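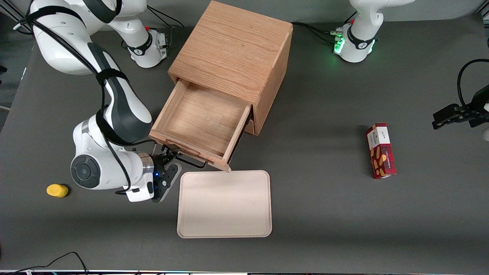
Abb. 9.1: Robotergreifer an der Front einer offenen Schublade. Davor ein Tablett, links davon ein gelber Schwamm.

Kapitel 9
Hausarbeit als Aufgabe für Maschinen

Lesezeit: 2 Minuten
Drucken | Per E-Mail senden

Eine Schublade zu schließen ist für einen erwachsenen Menschen keine Arbeit, über die er nachdenkt. Er drückt mit der Hand oder mit der Hüfte, und meistens schaut er dabei woanders hin. Für einen Roboterarm besteht dieselbe Handlung aus mehreren Teilen: Er muss die Front finden, den Greifer richtig ansetzen, in der Richtung der Führung bewegen und merken, wann der Widerstand zu groß wird. Setzt er zu weit an der Ecke an, kann die Schublade verkanten.

In diesem Kapitel fragen wir, welche Arbeiten im Haushalt und in der Werkstatt eine Maschine heute schon übernehmen kann. Die Antwort hängt stark davon ab, was man unter «können» versteht. Inger Mogensen hat in Pruvville eine Versuchsreihe mit 36 einfachen Aufgaben beschrieben, die zusammen 114 Teilschritte enthalten. Ihr Vorschlag ist, eine Aufgabe erst dann als gelöst zu zählen, wenn sie auch mit einem fremden Möbelstück und bei anderem Licht gelingt. Wir übernehmen diese Definition – sie ist streng, aber für den Vergleich nützlich.

Abschnitt 9.1 behandelt starre Gegenstände wie Schachteln und Tabletts. In 9.2 kommen weiche Gegenstände dazu, zum Beispiel Schwämme und Tücher, deren Form sich beim Greifen ändert. Abschnitt 9.3 ist den Möbeln mit beweglichen Teilen gewidmet, und dort kehren wir zu Abbildung 9.1 zurück.

Vorausgesetzt werden die Grundbegriffe der Kraftregelung aus Kapitel 2. Wer sie nicht mehr sicher beherrscht, soll zuerst die Übungen dort wiederholen.

Verwandte Inhalte
Kraft und Nachgiebigkeit beim Greifen
Das Hemley-Verfahren zur Bewertung von Teilschritten
Sokusa: zwei Arme an einem Arbeitstisch
Montage in kleinen Serien, Fallstudie Nishimura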